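Ensinar o braço com a mão: notas de quinta-feira

1 de setembro de 2022

Passei a tarde a gravar demonstrações com o braço, por controlo remoto. Tinha prometido escrever sobre isto desde junho, quando a Maja Wieczorek me emprestou o comando e me explicou o básico em meia hora. A tarefa é de cozinha de brincar: pegar num objeto da mesa e pousá-lo noutro sítio, sem deitar nada abaixo pelo caminho. 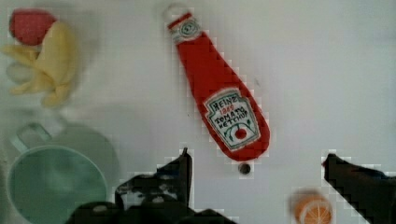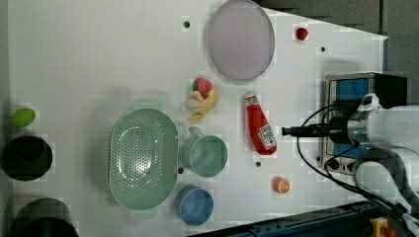
A mesa do ketchup, primeiro pela câmara do pulso e depois vista de cima.

O método é simples de contar. Seguro no comando, mexo a mão e o braço acompanha. Um gatilho fecha a pinça, outro botão começa e acaba a gravação. Cada demonstração fica guardada com as imagens das duas câmaras e as posições das juntas, e é disso que o modelo vai aprender mais tarde. Eu só faço a tarefa, muitas vezes, o melhor que consigo.

A meta da tarde eram 30 demonstrações. Deitei fora quatro. Em duas larguei o gatilho cedo demais, noutra esqueci-me de parar a gravação e fiquei a falar ao telefone com o braço parado no ar. A quarta apaguei porque hesitei tanto antes de agarrar que me pareceu mau exemplo. A Irena Olszewski diz que não devia apagar as hesitações todas, que o modelo também precisa de ver correções. Talvez tenha razão. Por agora guardo as correções pequenas e apago as voltas sem sentido.

O que mais me custou foi deixar de olhar para a mesa diretamente. Se olho para a mesa, uso informação que as câmaras não têm. Vejo por trás do braço, inclino a cabeça, espreito. O modelo não pode fazer nada disso. Por isso obrigo-me a conduzir só pelo ecrã, com a vista do pulso à esquerda e a de cima à direita. Na aproximação final quase só uso a do pulso. A de cima serve para saber para onde vou e para não passar com o braço por onde não devo.

A garrafa de ketchup está deitada na diagonal, e isso obriga a rodar o pulso antes de descer. No início eu fazia tudo ao mesmo tempo, descer e rodar, e o movimento saía torto. Agora paro por cima, rodo, confirmo que os dois dedos da pinça ficam um de cada lado e só depois desço. Demora mais, mas as gravações ficam parecidas umas com as outras, e para um primeiro conjunto prefiro assim.

O morango é outra conversa. Está em cima da banana, e quem quiser a banana tem de decidir o que fazer com ele. Combinei comigo mesmo uma regra: primeiro o morango, depois a banana, sempre. Se umas vezes fizesse de uma maneira e outras de outra, sem nada na imagem que o explicasse, estaria a ensinar duas coisas contraditórias. Escrevi a regra num papel colado ao monitor.

Na caneca verde ainda não mexi muito. A asa é o sítio óbvio para pegar, mas a orientação muda de uma arrumação para outra e quero ter mais prática antes. A Maja já fez uma série só de canecas no Surkivcombe, o programa onde guardamos as gravações, e vou vê-la toda antes de tentar a minha.

Entre gravações mudo os objetos de lugar. Tento não ser demasiado arrumado. Reparei que tenho tendência para deixar tudo virado para mim e bem espaçado, e um modelo treinado só com mesas dessas atrapalha-se quando alguém desarruma.

Cansaço: ao fim de uma hora o pulso direito queixa-se. Passei a fazer pausas a cada dez demonstrações e a baixar a cadeira. Também ajudou reduzir a escala do movimento, de modo que a minha mão anda mais e o braço anda menos. Perde-se velocidade e ganha-se precisão na pinça.

Para quem perguntou nos comentários do texto anterior: não, não programo as trajetórias à mão. Já o fiz, com o Prustholm, ponto por ponto, e para uma peça sempre no mesmo sítio continua a ser o mais prático. Com brinquedos espalhados não dava.

Falta-me rever as gravações que ficaram e dar-lhes nomes decentes. A Irena quer começar o treino com o que houver, mesmo sendo pouco, para ver onde falha. Na próxima sessão trato da fatia de laranja, que é pequena e me obriga a chegar com a pinça muito perto do tampo.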